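The water came up through the floor drains first. By 4 in the morning it was over the loading dock at Garcia Feed and Supply, and by daylight most of the low end of Nisemen was under it.

That was in May. The river has long since gone back between its banks, but 434 homes in the county were damaged, and many of the families who lived in them are still staying somewhere else. On Barkero Street, the houses that have been gutted stand next to houses with the furniture still inside.

Nkechi Bashir moved back into hers before the walls were finished. She hung bedsheets over the studs and set up a hot plate in the front room.

"I was paying rent on one place and a mortgage on the other," she said. "I could do that for a while. Then I couldn't."

Her well is another matter. The county told owners of flooded wells to stop drinking from them until they had been disinfected and tested, and Bashir still fills jugs at the fire station on her way home from work.
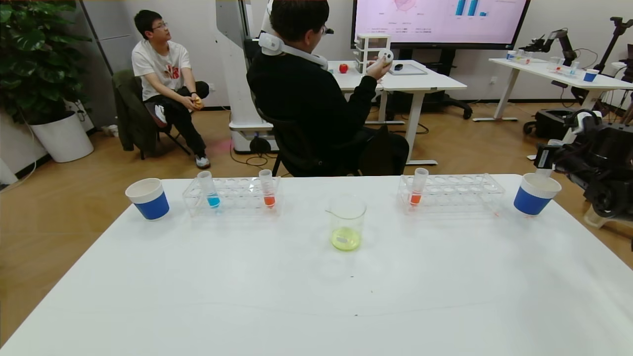 Who pays to have a flooded well tested?

The county covers the first test for any home inside the flood line. Owners pay for repeat tests, which cost $60 each, and for any repairs to the well itself.

Bashir has paid for two. A new well cap and seal would cost her about $1,000, and her insurance does not cover it.

The town's buyout program is slower still. Flerker Road, which floods more often than any other street in Nisemen, has 12 houses on the list. None of the owners has received an offer. Some have started repairs anyway, knowing the houses may be torn down.

Bashir's street is not on the list. She has ordered drywall for the back bedroom and expects it next month.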